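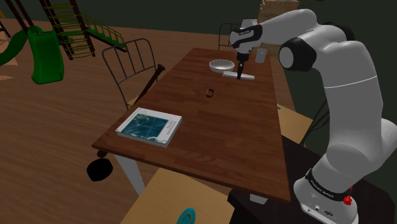

나무 무늬 탁자와 흰 로봇 팔 (컴퓨터 그림)

낚시할 때 왜 작은 물고기는 놓아줄까?

낚시터에 가면 이런 말 들어봤지? "너무 작네, 놓아주자." 애써 잡았는데 왜! 아깝잖아. 근데 다 이유가 있어. 빨리 알아보자.

먼저, 크기 제한이라는 게 뭐야?
물고기마다 "이것보다 작으면 가져가면 안 돼요" 하는 길이가 정해져 있어. 나라마다 다르고, 호수마다 다르기도 해. 물고기 종류마다도 다르고. 그래서 낚시 가기 전에 꼭 확인! 어른한테 물어보거나 낚시터 안내판 보기.

왜 작은 건 안 될까?
작은 물고기는 대부분 아직 어린 물고기야. 알을 한 번도 못 낳아본 물고기. 다 잡아 버리면? 다음 해에 태어날 아기 물고기가 없어져. 그다음 해는 더 없고. 그러다 호수가 텅텅.
그러니까 적어도 한 번은 알을 낳을 때까지 기다려 주는 거야.

엘사이드(Ellside) 호수 이야기
엘사이드 호수에는 1927년에 만든 오래된 나무 선착장이 있어. 옛날엔 여기서 크든 작든 다 잡아갔대. 양동이 가득가득. 그러다 물고기가 확 줄었어. 그래서 마을에서 규칙을 만들었지. 작은 건 놓아주기, 그리고 한 사람이 하루에 두 마리까지만 가져가기.
그 뒤로 11월마다 물고기를 조사해. 그물로 살살 떠서 세고, 길이 재고, 다시 놓아줘. 지난번 조사에서는 1039마리! 어린 물고기도 많이 나왔어.

길이는 어떻게 재?
자를 평평한 데 놓고 물고기를 옆으로 눕혀. 입은 다물게 하고. 주둥이 끝에서 꼬리 끝까지 재면 돼. 꼬리를 어디까지 재는지는 지역마다 좀 달라. 이것도 안내판에 써 있어.
꼭 손에 물을 먼저 묻혀! 물고기 몸에는 미끌미끌한 막이 있거든. 이게 병을 막아주는데 마른 손으로 잡으면 벗겨져.

놓아줄 때는 이렇게
빨리 하기. 물 밖에서는 숨을 못 쉬어.
바늘은 어른이랑 같이 살살 빼기. 깊이 걸렸으면 억지로 당기지 말고 어른이 줄을 짧게 잘라 주기.
던지지 않기!! 두 손으로 받쳐서 물속에 넣어 줘. 스스로 헤엄쳐 갈때까지 기다리기.
아가미는 만지지 말기. 아주 약한 곳이야.

큰 물고기도 놓아주는 곳이 있다고?
응 있어. 루르네스(Rurness) 강에서는 아주 큰 물고기도 놓아줘야 해. 큰 엄마 물고기는 알을 훨씬 많이 낳거든. 그래서 중간 크기만 가져갈 수 있어. 좀 신기하지?

낱말 풀이
산란: 물고기가 알을 낳는 것
치어: 알에서 깬 지 얼마 안 된 어린 물고기
금어기: 잡으면 안 되는 기간. 보통 알 낳는 때랑 겹쳐

해 보기
우리 동네에서 가까운 물가를 하나 골라 봐. 거기 사는 물고기 두 종류를 찾고 몇 센티미터부터 가져갈수 있는지 적어 보기. 금어기도 있으면 같이 적어 줘. 물가에 갈 땐 구명조끼 입고 꼭 어른이랑!

2020년 7월 7일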